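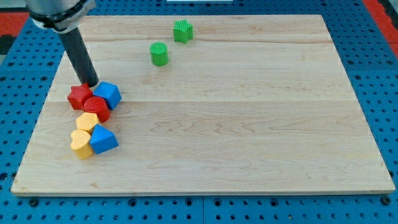 Eight blocks, one black rod and a lot of patience. Teaching the arm to push. 1/12

I promised last week to write how we show the pushing task to the robot in our lab at Uvinura. I will keep it in short posts. Please forgive my English, I write it slower than I drive the arm. 2/12

The task sounds like a child's game. A person gives a short sentence, for example "move the green star nearer to the green cylinder", and the arm must do it with the rod only. It has no fingers, so it cannot pick anything up. It can only push. 3/12

We have two ways to show it. The first is by hand: you hold the wrist and guide the arm yourself. The second is by remote control, with a small joystick from the next desk. We call our control program Trinau. The name has no meaning, we only needed a free folder name. 4/12

By hand is pleasant at first. You feel when the rod meets a block. But your arm gets tired, and your own hand comes into the camera view all the time. Later the robot learns from pictures where there is a hand, and then it must work in pictures where there is no hand. This was not good for us. 5/12

So now we do nearly everything with the joystick. In October we recorded 777 demonstrations this way. Today the folder has 1,012. I did a big part of them myself and I dream of hearts and hexagons. 6/12

The hardest moment is when the blocks are close together, as in the photo. The rod is between the red star and the blue cube there, with very little space. If you push one block a little too far, it takes its neighbour with it. 7/12

My advice for new drivers: go around. Lift your eyes to the whole board, choose the side from which you want to push, and travel there by the empty wood even if it is the longer way. People always want to go straight through the group. I also did this for many weeks. 8/12

Second advice: do not correct too quickly. When a block turns in a wrong direction, stop for one breath, then make one clear push. If you shake the stick left and right, the robot will learn to shake also. Ours did, and it looked very nervous. 9/12

We keep the mistakes if the driver repairs them. At the start I deleted every recording with a bad push, and the robot had no idea what to do after its own bad push. Now I delete only those where the driver gave up, or where a block fell from the board. 10/12

One session is 20 minutes, then we change drivers. After this time I become careless and begin to push with too much speed. My colleague says he can do more. I have seen his recordings and I do not agree. 11/12

Next I want to try longer sentences, with two blocks and an order between them. Someone asked me also about the printing files for the shapes. They are in the Utulora folder, version 17. The older heart was too thin and it fell over all the time, so please do not print that one. 12/12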